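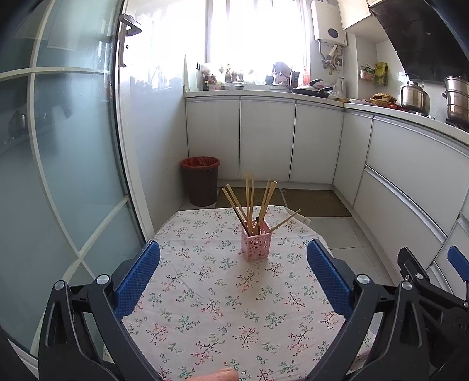 Frequently Asked Questions

Supper Club at Wesgate Hall

How do I book a place?
Ring the hall office between 10am and 2pm or fill in a booking slip at the front desk. Slips go in the box by the noticeboard. We confirm every booking by phone or email, whichever you put down. If you have heard nothing after 7 days, please ring us again.

How much does it cost?
Supper is £7 a head, including a main course, a pudding and tea or coffee. Children under five eat free but still need a place booked. We take cash and cards. We can't take cheques any longer.

How many people can you seat?
The main room is licensed for 70 seated. Once we reach that number we start a waiting list. Places do come up, usually the day before, so it is worth leaving a number we can reach you on at short notice.

What time does it start?
Doors open at 6pm and food is served at 6.30pm. The kitchen closes at 8pm. If you arrive after 7pm you may find that the first choice of main has gone.

Who does the cooking?
Rattana Wongsuwan runs the kitchen and plans most of the menus. Gion Prantl cooks when she is away and does all of the baking. The menu goes up in the entrance a week ahead.

What kind of food is it?
It varies. Noodle and rice dishes come up most often, with a stew or a pie in the colder months. Chopsticks are put out with the noodle dishes, and you are welcome to ask for a fork and spoon at the hatch.

Do you cater for vegetarians?
Yes, there is always one vegetarian main. Please say when you book so that we cook enough. Vegan meals can be made with three days' notice.

What about allergies?
Tell us when you book, even if you have told us before. The kitchen uses peanuts, sesame, soya, egg, wheat and shellfish, and everything is prepared in the same room. We can leave an ingredient out of a dish but we cannot promise that there are no traces. Anyone with a severe allergy should speak to Rattana before booking.

Can I bring my own drink?
Yes. There is no bar and we don't charge corkage. Water and squash are free. Please take your empties home, as the hall bins fill up quickly.

Can I choose where I sit?
Tables are shared and mostly unreserved. Groups of six or more can ask for seats together. If you need a seat near the door or space for a wheelchair, put it on the slip and we will keep one for you.

Is the building accessible?
There is a ramp at the side entrance on Le Roux Lane and an accessible toilet on the ground floor. The main room is all on one level. A hearing loop is fitted, although it doesn't reach the far corner by the stage.

Where can I park?
The hall car park is small and is kept for blue badge holders on supper evenings. Everyone else should use the public car park on Skarnach Road, which is 300 metres away and free after 6pm. Please don't park across the drives opposite. The 614 bus stops outside the library, a short walk down the hill.

What if I need to cancel?
Let us know by noon the day before and we will refund you or move the booking to another date. After that the food has been bought and we can't give the money back, but you can pass your place to someone else. Give us their name and any dietary needs.

Do you run all year?
We stop for the whole of August. Otherwise suppers are held every fortnight.

Can I help out?
Yes, mainly with laying tables, serving and washing up. Helpers come at 5pm and eat free once everyone has been served. Under-16s can serve but can't work in the kitchen. Speak to Regula Thaler at the front desk.

I left something behind. Where is it?
Lost property is kept in the office cupboard until the end of the following month. Dishes and tubs are put on the shelf beside the hatch.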